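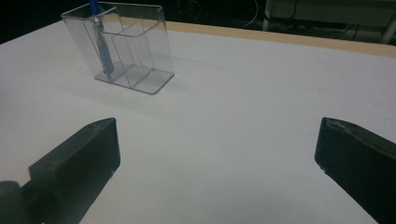

Drendley Household Inventory Notes

Drendley is a small text collection of home inventory lists, written by people getting ready to move or to file a renters insurance form. Each record is one list, typed up as its owner wrote it, with spelling left alone. Plain items cause the most trouble in the labels. A clear plastic desk organizer on a white table may be written down as "caddy", "pen box" or just "desk stuff", and all three are kept.

Contents

lists.csv — one row per list, 312 rows
rooms.csv — room names matched to 6 standard rooms
notes.txt — spelling and unit notes by Aishwarya Bangera

Of the 312 lists, 309 have a room for every item. The other three came in as single long paragraphs and are marked "unsorted" in the room column. Please don't drop them without saying so in your write-up.

Columns in lists.csv

list_id: short code, no meaning
item: text as written
room: owner's word for the room
value: owner's guess in dollars, often blank

How it was made

Kamala Alva and Lachlan Whitcombe typed the lists from paper between June and August. Sowmya Gounder checked each one against the original. Names, street addresses and serial numbers were taken out at that stage.

Known problems

Values are guesses and run high for furniture. Garages and sheds share one room code. List 5 has two pages in the wrong order — this will be fixed in the next version.

Questions and corrections go to Chae-won Shin.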